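Keltmont Allotment and Garden Association
Minutes of the ordinary meeting held on 08/11/2023 in the upper room of the library, Keltmont

Present: Gemma Negri (chair), Gemma Vitale (minutes), members of plots on the north and south side. The list with signatures is kept in the association folder.
Apologies: received from two members by telephone.

The meeting was opened at 18:30.

1. Minutes of the last meeting
The minutes were read and accepted with one correction. In item 4 the word "hedge" must be "fence".

2. Water
The chair informed the members about the water bill for the summer. It is 1286 euros, and this is higher than last year. One member asked if there is a leak under the south path. The chair answered that the meter was read in the evening and again in the morning, and the number had not changed in the night. So a leak in the main pipe is not probable, but the taps on the south side are old and three of them drip.
It was agreed to change these three taps before the water is opened again in March. The Galli company has sent an offer of 472 euros, including the work. A second offer will be asked from Rovska. If it does not come before the end of this month, the offer from Galli will be accepted.
It was also repeated that filling of private pools from the common tap is not permitted, also not small pools for children.

3. Compost place
There was a long discussion. Some members put branches on the compost which are too thick, and the heap does not go down. Other members said that they have no car and can not bring the branches away by themselves. It was proposed to rent a shredder for one day in spring and to share the cost. In favour: the majority. Against: one. The member who was against wishes it to be written that he has his own shredder and does not want to pay for another.
Gemma Vitale will ask for the price and tell it at the next meeting.
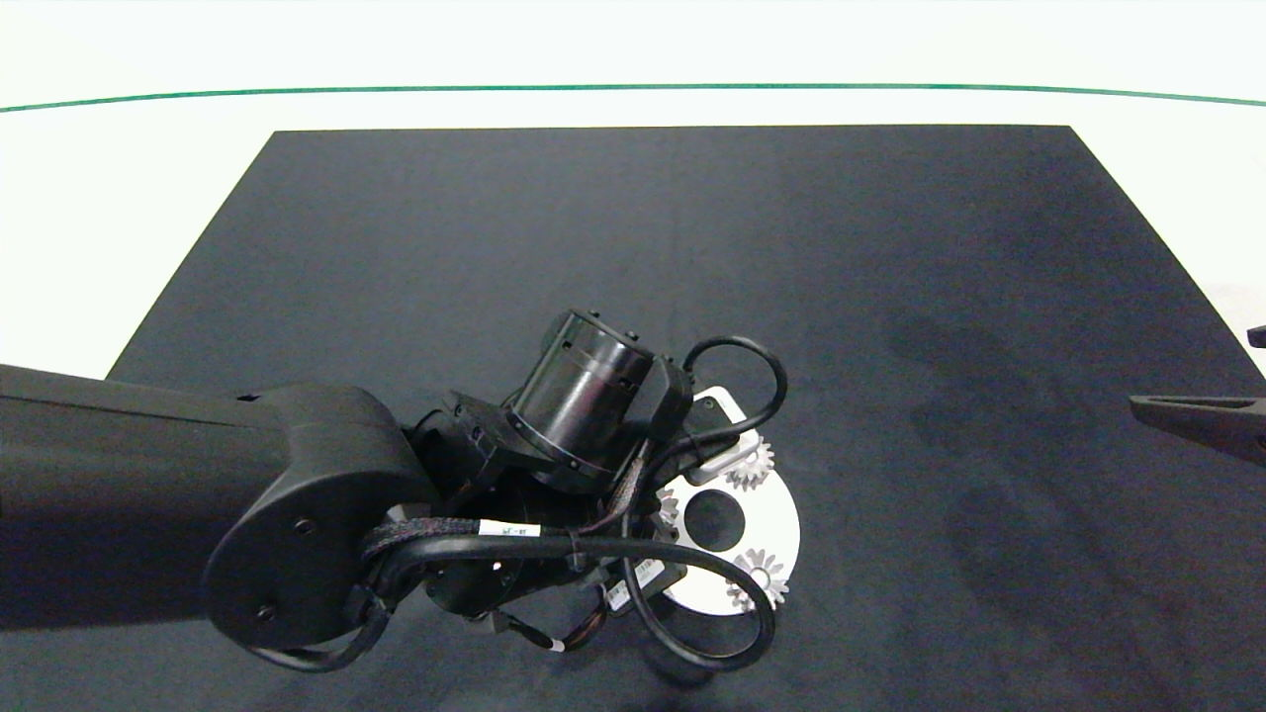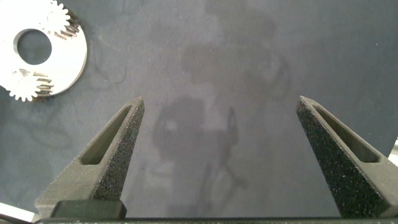
Robot arm with black cables (first picture); open gripper over a dark work surface (second picture).

4. Seeds and young plants
The common order of seeds will be made again in the Onumora catalogue. The paper lists must be in the letter box of the hut before Christmas. Please write clearly the number of the article and the number of your plot. Last year two lists had no plot number and the broad beans stayed in the hut until May.
A member suggested to order also seed potatoes. The members found this good, but the potatoes need a cool and dark place until planting, and the hut is too warm when the sun is on the roof. The chair offered her cellar for the sacks.

5. Waiting list and free plots
Two plots on the north side will be free from the new year. The first families on the waiting list have been written to. One has answered yes. The other plot is in the shade of the walnut tree and was already refused by one person. It was discussed if the rent of this plot could be lower. The chair will look in the rules if this is allowed, and it will be decided next time.
The deposit for the key stays at 90 euros.

6. Money
There are some 3000 euros in the account. The water bill is not yet paid from this sum. No questions were asked.

7. Other matters
a) The lock of the lower gate is hard to turn. It will be oiled, and if this does not help it will be changed.
b) A green wheelbarrow is missing from the hut. Who has borrowed it is kindly asked to put it back.
c) The members on the south side ask that the dogs are kept on the lead on the paths.
d) It was asked if bees can be kept on the corner plot. The neighbours of this plot must be asked first. Moved to the next meeting.

The meeting was closed at 20:15.

Next meeting: in March, same room. The exact day will be put on the board at the gate.

For the minutes: Gemma Vitale
Seen and approved: Gemma Negri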